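Comparing Two Hand-Held Grippers for Recording Pick Tasks
Project report, second version
Sándor Vass
20 Mar 2020

1. What we set out to test

The course handout says that a hand-held gripper with a camera on it is "as good as" driving an arm with a joystick, and much faster. I doubted that in February and I still doubt half of it. We had two grippers to compare, the Lumer and the Encombe. Both close with a trigger, and both carry a wide-angle camera that looks out over the jaws. The Encombe has flat jaws with thin foam pads. The Lumer has rubber jaws.

The job was the same for both: pick up a plastic cup, carry it to a mat, let go. We then replayed the recordings on the Montecinos arm.

2. Recording

I made 127 recordings in all. Of these, 90 could be used. The rest were thrown out at the tracking step, where the software works out how the gripper moved by following fixed points in the room. The maker's notes for the Lumer say that any normal room will do. I would like to know what they call normal. Large windows, people walking by and a plain ceiling are all things the tracker has to cope with, and tilting the gripper up fills most of the view with exactly those.

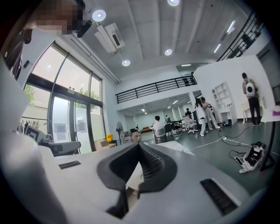

Figure 1. View from the hand-held gripper, tilted up, with the V-shaped rubber jaw at center and a square marker by the windows.

The wide lens does help, and I will give it that much. Even at a bad angle it takes in a good part of the room. The cost is strong bending near the edges, and my calibration had to be redone five times before the numbers stopped drifting. The first four tries are left out of the results.

3. Replay on the arm

The arm dropped the cup in 13 replays. Most of those came from Encombe recordings, so on paper the Lumer wins. I don't think the paper result is worth much yet. I recorded with the Encombe first, when I was still slow and clumsy with the trigger, and by the time I got to the Lumer I had practiced for days. A fair test would switch between the two at random. We did not do that.

The Volteo controller also added a short delay when closing the jaws. I tried to correct for it by shifting the close command earlier, and this helped with slow recordings but made the fast ones worse.

4. What I would change

Swap grippers after each recording. Have a second person record too, preferably one who has never held either tool. Keep the gripper pointed down at the work between picks, and check tracking the same day. I would also like to repeat the joystick runs, as the old ones were made with a different cup.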